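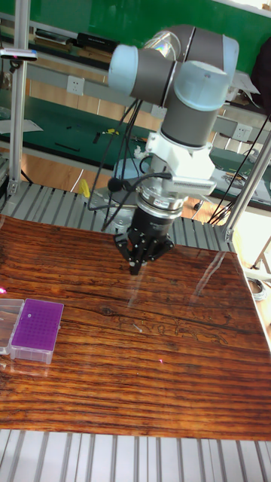
The lab at Wurbridge has one arm and, for most of this spring, has had three grippers to put on it. The engineer who runs the handling bench spent six weeks swapping between them, and by the time we talked in the afternoon he had the short answer ready.

"The three-finger one stays on," he said. "The other two are fine. They're fine for other people."

The job is moving plastic labware between stations: tip boxes, plates, a few odd containers that came from a previous project. It sounds easy and mostly is. The trouble is that the boxes are light, the lids aren't fixed very hard to the bases, and the people downstream want each one set down square.

The first gripper he tried was the Isto, a two-jaw parallel model. He had used one at his last job and expected it to win. "It's the one I'd have bought without testing," he said. "You tell it a width and it goes to that width. I had it running before lunch." On plates it missed nothing in 100 picks. On the tip boxes it did less well. If the box was turned a few degrees from where the camera said it was, one jaw touched first and pushed the whole thing along the table before the other arrived. He could fix this by slowing the close, but then the cycle time went past what the group wanted.

The Rashti was a suction tool with a single cup. He doesn't have much to say about it. A tip box lid is full of holes, and a cup wants a flat sealed surface. "I knew that going in. We had the loaner, so I tried it on the plates and the lidded containers, and it was quick. Then I sent it back."

The third came from Modelov and has three fingers that close toward the middle. He was doubtful about it for rectangular objects. Three fingers suit a jar or a tube, and he assumed they would twist a box. They did, for the first two days, until he stopped trying to hold boxes across the full width and changed the approach so that two fingers land on one long side and the third on the other. After that the box tended to line itself up as the fingers closed.

He ran 400 picks that way, with the box placed by hand at whatever angle the person placing it felt like. There were 6 failures. Four were lids that came up without the base. "That's a lid problem and I count it anyway, because the robot doesn't get to pick up some other box."

I asked about the camera, which is a subject he warms to less. His view is that most of what gets blamed on grippers is calibration. Each time he changed tools he redid the hand-eye calibration from scratch, and twice he found that the mount had shifted slightly when the bolts were tightened. One full day of Isto results went in the trash over that. He now marks the bolts with paint and checks them in the morning.

Glare is the other thing. The table is wood with a shiny finish, and depth readings over the bright areas can be poor. He has asked for a matte sheet to cover it. In the meantime he keeps the pick area away from the worst spots and takes two readings before each move.

Cables took up more of the conversation than I expected. The Modelov needs power and a data line, and he rerouted both after a wrist rotation pulled a connector loose. "Leave more slack than you think, then run the wrist to both limits by hand and look at it. I do that every time now. It takes two minutes."

The next step is a longer run, 2,000 cycles with no one moving the boxes by hand. He wants to see how the finger pads wear, and he has a spare set in the drawer. He is also writing a new check that weighs the load after each lift, so the arm will know when it has picked up a lid and left the box behind.

Would he look at the Isto again? He said he would if the work changed to plates only. "For plates I'd put it back on tomorrow. It's a good gripper. It's quieter, too."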